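The shirts still have to be washed

Bornell, the laundry on the ring road, washes kit for sports clubs and small hotels. In June it began letting a robot do some of the lifting between basket and drum. I think the owners were right to try it, and I think they have told their staff too little. 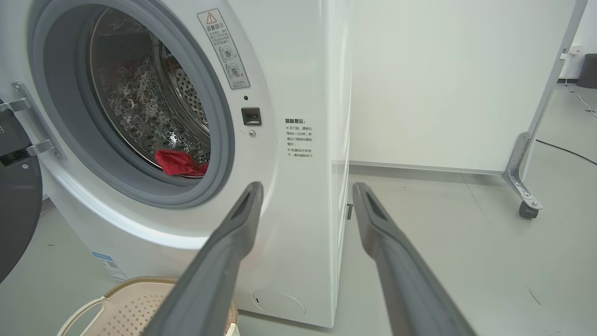
By Weronika Makowska
Comment

The job is dull and it hurts. A loader bends to a machine 200 times on a busy Thursday. Sławomir Grabowska did it for years and his knees are finished at 54. Anyone who wants to keep that part of the work for people should try a week of it.

What worries me is the rest of the day. Loaders check pockets, spot a torn seam and put aside the shirt that will bleed into the whites. None of that was in their job description, so none of it was counted when the robot was priced against their hours.

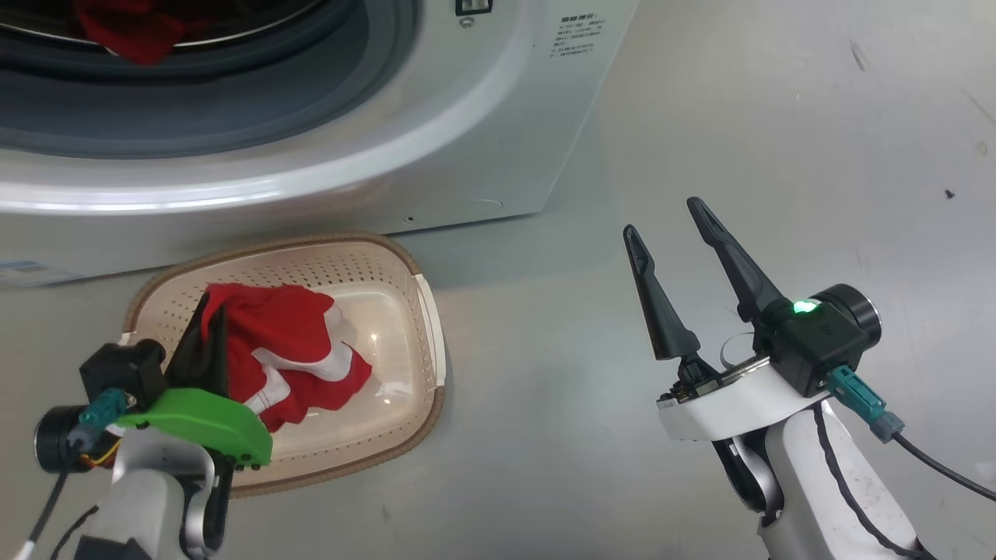 A gripper takes hold of a red garment in the laundry basket.

The firm says there will be no redundancies. I believe it. But two people who left have not been replaced, and those who stayed now mind the robot for the same pay. Minding a machine is skilled work. If it drops a sleeve or stalls, somebody has to know why.

Bornell should write that job down, train people for it and pay them for it. It should do so before it orders a second robot.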